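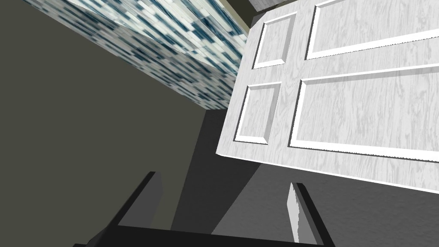 Wrist view in the simulator, gripper open, panelled door ahead. Plollari sim kit, bathroom set.

Notes on the Plollari simulation kit after a few weeks of use. We bought it to test door-opening routines before putting them on real hardware. Thread follows.

The kit comes in two parts: a set of rendered rooms and a gripper model you attach to your own arm description. We run it with the Bimow controller, which is not on the supported list but loads without changes if you rename the wrist joint.

The wrist camera is the reason we chose it. It is fixed to the hand and rolls with it, so a door can appear well off level. Code that assumes vertical edges are vertical will fail early, and ours did. We now correct for wrist roll before looking for the door edge.

Surfaces are better than I expected at this price. The white door has a visible wood grain and raised mouldings with proper highlights. The mosaic tile varies from near white to dark blue. The large wall beside it is flat and matte with almost nothing on it to track.

That last point matters. Our feature tracker locks on to the tile and ignores the wall. If the hand turns far enough that the wall fills the view, the position estimate drifts until some tile or door comes back in. Same fault as on the real rig, which I count in the kit's favour.

Shadows on the floor are hard-edged. Our floor mask split along the shadow line and reported two surfaces. A softer light setting exists in the scene file under "ambient", undocumented. Raising it a little fixed the mask and made the mouldings harder to find. We left it alone and changed the mask.

Gripper model: two fingers, black, with a pale pad on the inner side of the right one as seen from the wrist. Contact on the pads is handled separately from contact on the finger body. Default pad friction is too high. Handles that slip in our workshop never slip in the sim until you lower it.

Numbers. 2727 runs in March, single machine, 8 in parallel. A door run takes about 300 seconds from load to log file, most of it spent loading. Keeping the room in memory between runs is possible but resets the random seed, so check your logs for repeats.

Two crashes, both from the same cause: a finger pushed into the gap at the door edge and the solver gave up. Nasrallah (our reseller) passed it on and sent a patched solver file. It has held so far. The patch is not in the public download as of June 6, 2025.

Compared with Nondar, which we used before: Nondar loads faster and has far more rooms. Its doors are plain slabs with no relief, so an edge detector tuned there had to be tuned again on the bench. The Plollari settings carried over with one threshold changed.

Missing: sliding doors, any kind of door closer, and a way to set hinge stiffness per door. At present it is one value for the whole room.

We are renewing the licence for one seat. Next job is handles at low height, with the arm coming in from underneath. Config files on request, apart from the solver patch, which is not mine to share.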